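Ticket 585 – Red marker ghosting on small whiteboard
Product: Dostwood tabletop whiteboard, rounded corners
Opened by: Valentin Tanguy
Status: Solved, leaving open for comments

Hi all! I love this little board and use it for short handwritten messages at our craft table, but red ink has started leaving a pink shadow after wiping. Black and blue come off fine. I'm on the Segura markers, the pack bought in September.

Tried so far:
Dry felt eraser – shadow stays.
Damp microfiber cloth – a bit better, still readable from an angle.
Going over the old letters with fresh red and wiping right away – wow, most of it lifted!

Reply from Bamodier support
Great notes, Valentin. How long does the writing usually sit before you wipe it? And have you used any kitchen spray on the surface?

Valentin Tanguy
Up to two weeks, oops. And yes, I used the lemon stuff from under the sink once.

Reply from Bamodier support
That spray leaves a film and the red grabs onto it. Please wash with warm water and one drop of dish soap, rinse twice, dry fully, then test one word in a corner.

Valentin Tanguy
Done, and it's much better! Test word came off in one swipe. I went straight back to big lettering and I'm so happy with how smoothly the marker glides again.
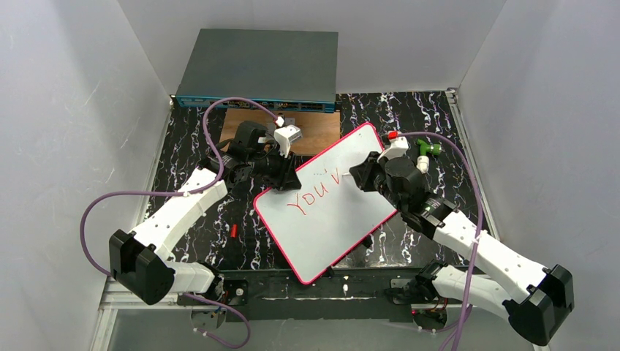 One more question before you close this – do the Clanatia refills fit the Segura barrels? I go through a lot of red, and I'd much rather refill than keep buying whole packs.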